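The price of a pair of fingers

September 24, 2020

I have spent most of the month being the person who holds the budget for our cloth project, a job I got by being out of the room when it was handed round. The plan is simple enough on paper. People use hand-held grippers on heaps of fabric, a camera on the tool records it, and one day a robot arm learns to tidy up after us. My part is deciding what we buy before June, when the money goes back to wherever money comes from.

Guido Pace wanted the arm first. Guido always wants the arm first. The quote from Tridammont came to more than our whole year, before delivery, and it didn't include anything to bolt it to. I sent it back with a polite note and went looking at hand-held tools.

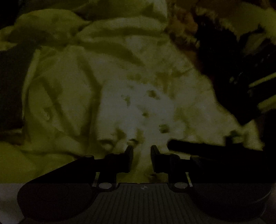
Filed under: Spending other people's money

The case for the hand-held gripper is that it costs 357 a unit and doesn't need a safety fence. The case against it is that you need a human on the other end, and humans want lunch. I put both of these in the spreadsheet. Serena Sanna took the lunch line out again, on the grounds that people eat anyway, and I put it back under "sundries", where it has so far survived.

Then there is the light. We had a cheerful row about lamps, in which I took the side of not buying any. My argument was that bedrooms are dim and yellowish and full of heaped-up bedding, so the dim and yellowish recordings are the useful ones. Morena Morelli pointed out that this is also what a person would say if they had forgotten to budget for lamps. I had, but I still think I'm right. Black fingers against pale cloth show up well enough even in a gloomy room, and it's the creases in the shadows I'd pay to see better.
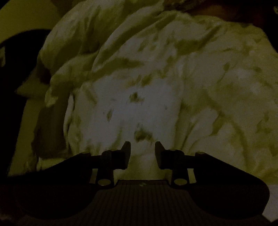
So lamps are now a line of their own, with 100 against it and a question mark. Spare fingertips have gone up to 26, after Gemma Donati asked what happens when a tip wears down halfway through a session and I had no answer beyond a thoughtful face. Storage is the one that frightens me. Some 1,000 recordings sounds modest until you ask a supplier what it costs to keep two copies of them, and Dratum replied so quickly that I felt watched.

What I haven't budgeted for is fabric. The view round here is that everybody has a cupboard full of old towels and sheets, so why would you buy any? I've seen my own cupboard and can't fault it. I may still put something in for washing.

Guido has asked whether the arm could go on next year's list. I've written it in at the bottom, in grey.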